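Category: Robot faults | Two-arm handling

Grip desynchronisation is a fault in two-arm robots in which one gripper closes or opens later than the other. It was first logged at Ullen on the Drudia cell, where a delay of 20 ms tore a towel hem.
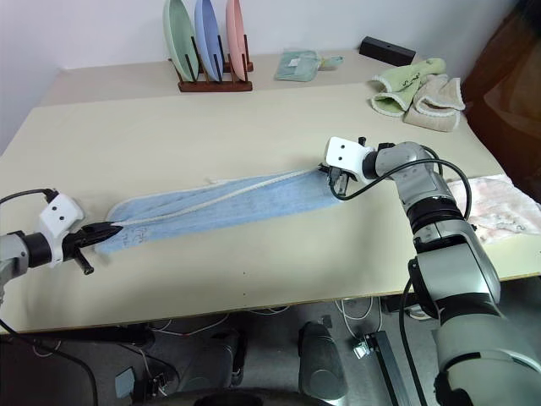 Hilkka Valtonen

Cloth held at both ends carries the load between the arms, and joint torque limits may not trip. The usual remedy is a shared clock with a stop after 3 missed signals.

Contact the editors | Back to top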